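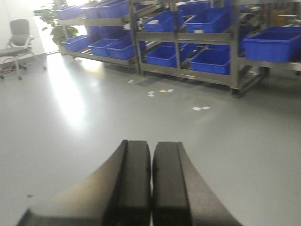
## Washing a smooth coated floor without leaving film

Most haze on a coated floor is dried cleaner. The finish does not absorb anything, so whatever is in the wash water stays on the surface once the water leaves. The method below is for sealed concrete and similar hard coatings in shops, garages and storage rooms. Do not use it on waxed tile, bare concrete or wood.

### Before any water goes down

Sweep twice, the second time at a right angle to the first. Use a soft push broom or a dry microfiber dust mop. Stiff bristles throw fine grit ahead of the broom and leave it against the baseboard, where the mop will pick it up later.

Pull out anything on casters. Items with plain metal feet should be lifted; a dragged foot with one grain of sand under it will cut a line that no cleaner removes. Shelving that is too heavy to move can be cleaned under with a flat mop head turned sideways, provided the lowest shelf clears the floor by the thickness of the mop frame.

Check for tape residue. Rub it with a plastic scraper first, then with a rag dampened with mineral spirits, then with plain water. Open a door. Test the solvent on a hidden corner and wait ten minutes before going on.

### Mixing

Use a neutral cleaner. The label should give a pH near 7. Vinegar and other acids dull many coatings over time, and soap-based products leave the film this page is meant to prevent.

| Job | Cleaner | Water |
|---|---|---|
| Weekly wash | 36 ml | 8 liters |
| Tracked-in mud or salt | 77 ml | 8 liters |
| Rinse | none | 8 liters, changed often |

Put the water in first and the cleaner second. Poured the other way, it foams, and foam makes it hard to see how dirty the bucket is. Warm water from the tap is enough.

Measure with a cup or a syringe. A capful is not a measure. Caps on the Nesex bottles we had in January were a different size from the caps on the refill jugs, and the floor in the back room needed three plain rinses before the streaks stopped.

### Washing

1. Start at the wall farthest from the exit.
2. Wet a section no larger than you can rinse before it dries. In a warm room that means a smaller section.
3. Leave the solution on for two to three minutes. It must not dry.
4. Work the flat mop in overlapping passes, keeping the same edge leading.
5. Pick up the dirty water with a wrung mop or a wet vacuum.
6. Rinse with the second bucket and a separate mop head.
7. Pull off standing water with a squeegee toward the door or drain.

Change the rinse water when you can no longer see the bottom of the bucket. For large rooms, mark the change points on a floor plan. Renzo Marras laid out the one used at the Ukthorpe building, which covers 3000 square feet, and the changes come at the same columns every time.

### Edges, corners and legs
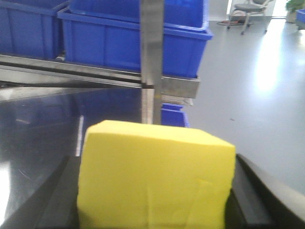
Corners need handwork. A mop head is rounded at the ends by use and leaves a dirty triangle wherever two walls meet. Wet the area, wait the same two to three minutes, and scrub with something that has a straight side. A yellow block sponge does this well: set it upright, press the long side into the joint, and draw it toward you in one direction only. Back-and-forth strokes push the dirt into the caulk line. Rinse the sponge in its own small pail, never in the mop bucket.

Choose sponges by hardness and ignore color, which follows no standard from one maker to the next. Plain cellulose and plain foam are safe on most coatings. Green or brown abrasive pads are not; they leave a dull patch that shows under ceiling lights. Melamine foam is a fine abrasive and should be kept for single scuffs, with light pressure.

Replace a sponge when it sheds crumbs or still smells after a hot wash. Squeeze it out, stand it on end and let air reach all sides. A sponge left flat in a bucket stays wet underneath for days.

### Scuffs and spots

- **Rubber marks:** neutral cleaner at full strength on a damp cloth, one minute, wipe, rinse.
- **Oil drips:** blot with paper, cover with clay absorbent overnight, sweep, then wash at the heavier rate.
- **Rust rings:** remove the source first. Coating-safe rust remover only, per the label.
- **Hard water spots:** plain water and a dry towel. If they remain, ask the coating supplier before using acid.

### Drying and checking

Run a fan along the floor, not down at it. Keep carts off until the surface is fully dry.

To check for film, wipe a dry black cloth across one square foot in the middle of the room. A gray smear means dirt. A white smear means cleaner; rinse again with plain water and cut the dose at the next wash.

Mop heads go in the washer without fabric softener, which coats the fibers and transfers to the floor. Dry on low.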